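Belix Teleop Kit review: good hands, bad manual

Reviewed by Bautista Medina, 11 August 2021

Quick one, I have demos to record and my wrists hurt.

Had the Belix kit since April. Two hand controllers, base pedal, recording software, plus the simulator, a rendered house where you drive the robot and save what it does as demonstrations. Bought it to teach a policy to get around indoors and use its grippers. Doors, counters, that kind of thing. No real robot hooked up yet so everything below is sim.

Setup: 3 hours. Should be one. Controller pairing failed till I found the firmware note on page whatever of the PDF. Manikandan Kaimal at the next desk did his in half that but he'd had the Tridia set before.

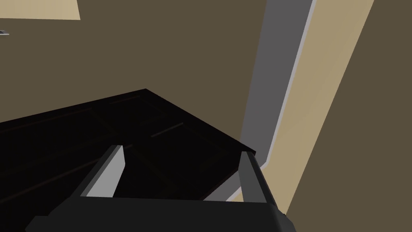
CONTROLS AND FEEL

Gripper view from just above and behind the palm is the one I record in most. Both fingers visible, wide gap, easy to line up. Trouble is dark surfaces. Nearly black slab, flat lighting, no texture, and I can't judge how far off the fingertips are. Overshot plenty. A depth cue would fix it, even a cheap drop shadow. Asked support, got a ticket number (3371) and nothing since.

Triggers are great. Light, linear, no dead zone I can feel. Tridia's felt like a stapler. Wrist roll is a bit twitchy at the default setting, turn it down before you record anything you want to keep.

Clutch button is in teh wrong place. Thumb hits it mid-reach, arm freezes, demo ruined. I taped a bit of foam next to it.

DRIVING

Where I burned most of my time. Hallway between two open doors, arms up in front, and you have to thread the whole body through without clipping a door with a gripper. The body view helps a lot, you get both arms and the base together. But the camera can end up tilted hard and the floor runs uphill on you.

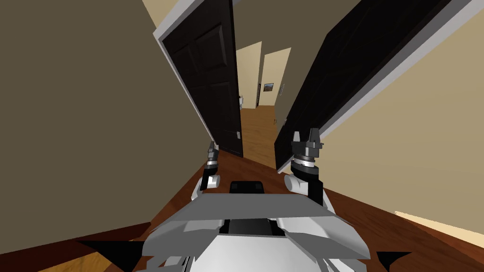
Took me a few evenings to stop leaning in my chair to match. There's a horizon lock in settings, buried two menus down, and it resets every session. Why. Pedal is fine, bit slippery on a hard floor.

RECORDING

Solid. Saves fast, scrubbing back is smooth, trimming the dead time at the start takes seconds. 1945 demos kept out of 3112 recorded, most of the rejects my own fault or the clutch. Export to the Varghese format worked first try. Porkeck export drops the gripper channel unless you tick a box that isnt labeled.

Would I buy it again, yes, for the triggers and the recorder. Wait for a sale if you already own a Tridia. Four stars, would be higher with the clutch moved.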